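Section 4: Preparing Table Linen for the Vukstead Flatwork Ironer

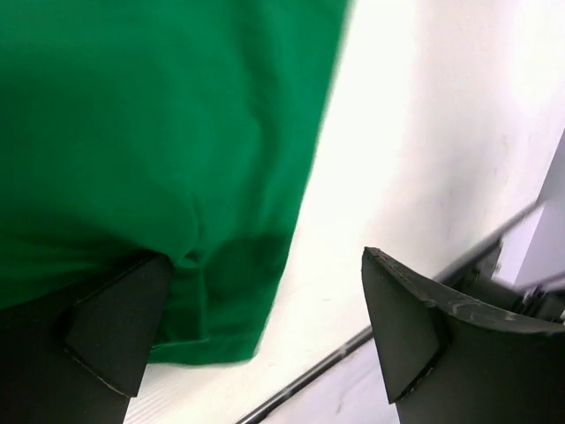

Can linen be fed into the ironer straight from the washer?
Only after a full spin cycle. Linen that drips when lifted must be spun again before it is ironed.

4.1 Before You Begin

Read Section 2 (Electrical Safety) before operating the ironer for the first time. The machine must stand level, and the feed shelf must be locked in place. Operators who have not been trained on the Vukstead should contact the site supervisor, Raymonde Vachon.

4.2 Setting Up

1. Turn the main switch to ON. The amber lamp lights while the roller heats.
2. Select the fabric setting on the dial. Use setting 2 for cotton and cotton blends. Consult the care label for all other fabrics.
3. Wait until the amber lamp goes out.
4. Run a clean cotton press cloth through the ironer once. Check it for marks before feeding any linen.

Note: If the press cloth shows brown marks, clean the roller as described in Section 7 and repeat step 4.

4.3 Feeding the Linen

1. Shake out each piece and remove pins, clips and labels.
2. Lay the hem flat on the feed shelf, parallel to the roller.
3. Smooth the leading edge outward from the center with open palms.
4. Press the foot pedal and guide the cloth forward. Release the cloth before it reaches the finger guard.
5. Collect the piece from the rear tray and let it cool before folding.

CAUTION: The roller stays hot after the machine is switched off. Do not reach past the finger guard at any time — use the hand crank to release trapped linen.

CAUTION: Do not iron linen with plastic backing or rubber trim.

Note: Dark colors may transfer dye to the roller cover. Iron them last, and run the press cloth again afterward.

4.4 Replacement Parts

Roller covers are ordered under part number 1151. Replace the cover after 4000 cycles, or sooner if it is scorched or torn. Send requests to Octavio Ojeda in the linen services office.

Section revised 8 Feb 2019.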